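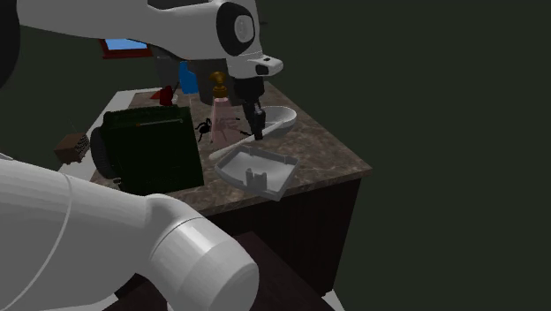

What Marble Does Under Lemon Juice

Grumau supplied kitchen counters to 177 homes last year, and most of the complaint calls that followed were about the same thing: dull rings near the sink. The owners called them stains. In nearly every case they were etch marks, and the difference decides what can be done.

Marble is mostly calcite, a form of calcium carbonate. An acid reacts with it, giving off carbon dioxide and leaving a calcium salt that wipes away. The polished surface scatters light where material has been lost, so the spot looks pale and flat. A stain is a separate matter. Oil, wine or rust enters the pores and darkens the stone from within, and the polish may stay intact.

Sealers act on the second problem only. A penetrating sealer lines the pores and slows the entry of liquids. It leaves the calcite at the surface exposed, and vinegar will mark a freshly sealed counter as readily as a bare one.

Dehua Jiang, who runs the finishing shop at Grumau, put drops of lemon juice on polished offcuts in February. A mark could be felt with a fingernail after 8 minutes. At 2 minutes it showed only under a low lamp. Honed offcuts lost the same material, but the marks were hard to find, the finish being matte to begin with.

"People pay for the polish and then spend years guarding it," Jiang says. He recommends a honed finish for any counter used for cooking.

Light etching can be removed by hand with marble polishing powder, water and a damp felt pad. The powder should stay wet throughout. Deeper marks need abrasive disks in rising grits, and the whole slab usually has to be done, or the repaired patch will reflect differently from the rest.

Oil stains call for a poultice. Mix baking soda and water to a thick paste, spread it past the edges of the stain, cover with plastic and leave overnight. Lucinda Ruiz-Ortega, a restorer in Putitz, repeats the treatment until the paste dries without color. Her longest job, a pastry counter soaked with butter, took 18 applications.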